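Home Browse Data Docs Sign in

We use cookies to remember your settings. Accept / Manage

Reading time: 3 min

Toltuvness Snack Box Notes

README and data card
Maintained by So-ying Kuo. Tasting and data entry by So-ying Kuo and Tin-yau Shih.

What is in here

Toltuvness is a small table of tasting notes on snacks that came in monthly subscription boxes. Each row is one item from one box as rated by one taster. There are 275 rows covering 22 boxes. All of the boxes came from two sellers, Lam and Moner, and we paid for every one of them at the normal price.

We started the table because the reviews we found online mostly covered the first box a person got, often a free one. We wanted to know what a subscription is like after the first few months, when the repeats start to show up.

Files

items.csv has the main table, one row per item per taster.
boxes.csv has one row per box, with the seller, plan, month, price paid and shipping.
notes.txt has longer comments that did not fit in the table, keyed by item_id.
LICENSE has the full license text.
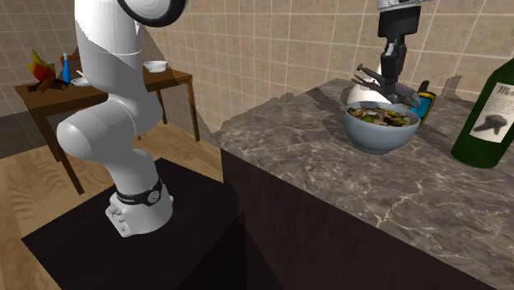 Rendered view: white robot arm on a dark pedestal.

Columns in items.csv

item_id: short code, the same for both tasters if they tried the same item.
box_id: matches boxes.csv.
taster: SK or TS.
kind: candy, chocolate, chips, cracker, cookie, gum, drink mix, kit or other.
flavor: free text, as we understood it. If the wrapper had no English on it we used the leaflet from the box.
sweet, salty, sour: each from 0 to 3.
texture: free text, usually one or two words.
rating: 0 to 3. A 0 means the taster did not finish it. A 3 means the taster would buy it on its own.
repeat: yes if the same item had already come in an earlier box from the same seller.
damaged: yes if it arrived crushed, melted or open.

Blank cells mean we forgot or could not tell. They do not mean zero. Please do not fill them with zeros before averaging, or the sour column in particular will come out wrong.

How the notes were made

Boxes were opened within a few days of arrival. Each taster wrote down a rating before talking to the other. After that we compared flavor names and agreed on one spelling, but we did not change ratings. Water and plain crackers were allowed between items. We usually stopped after five or six items and went on the next evening, because everything starts to taste like sugar after that.

Kits (the kind where you add water to a powder and shape it) were made once, by Tin-yau, and both of us tried the result. The rating for a kit is for how it tasted. Comments on how hard it was to make are in notes.txt. If the picture steps on the back were not clear, we guessed.

Drink mixes were made with the amount of water on the packet. One Moner box had a mix with no amount given, and we used a regular mug.
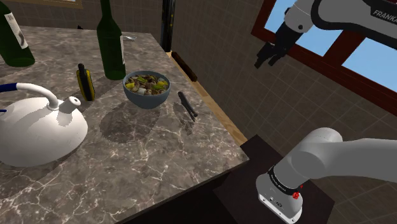

Rendered view: kettle, green bottles and a bowl of food on a gray marbled counter.

Known problems

Only two people tasted these snacks, and we like different things. Tin-yau rates sour candy higher than So-ying does in nearly every box. So-ying rates seaweed and shrimp chips higher. Use the taster column and do not treat the average as what most people would think.

The Lam boxes were all the middle plan. For Moner we started on the small plan and moved up partway through, so comparing the number of items per box between the two sellers does not tell you much unless you filter by plan.

Chocolate is thin in the summer months. Both sellers seem to leave it out when the weather is warm, and the pieces we did get then were often marked as damaged.

The repeat column was filled in from memory for the earliest boxes. It is reliable from the point where we began keeping the wrappers.

Prices in boxes.csv are what we were charged, with tax. Moner's December box had a coupon on it. The coupon is listed in its own column and has already been taken off the total.

Allergens are not recorded. Do not use this table to decide whether something is safe to eat.

Changes

Version 3 merged two spellings of the same plum gum and fixed a box that had been entered under the wrong seller.
Version 2 added the damaged column and moved the long comments out to notes.txt.

Where it has been used

The ratings feed the "worth keeping" page on Uvavberg, our snack blog. That page shows the separate scores for each taster and lists any item that got a 3 from both. If you use the table for something else we would like to see it, but you do not have to ask first.

License and credit

Free to copy and change, including for paid work, as long as you credit Toltuvness and link back to this page. Product names belong to the companies that make the products. Neither Lam nor Moner had any part in this.

Corrections

Open an issue with the item_id and what you think is wrong. A photo of the wrapper helps a lot, mainly for flavor names.

Get new posts from Uvavberg by email. Subscribe

Back to top Data Contact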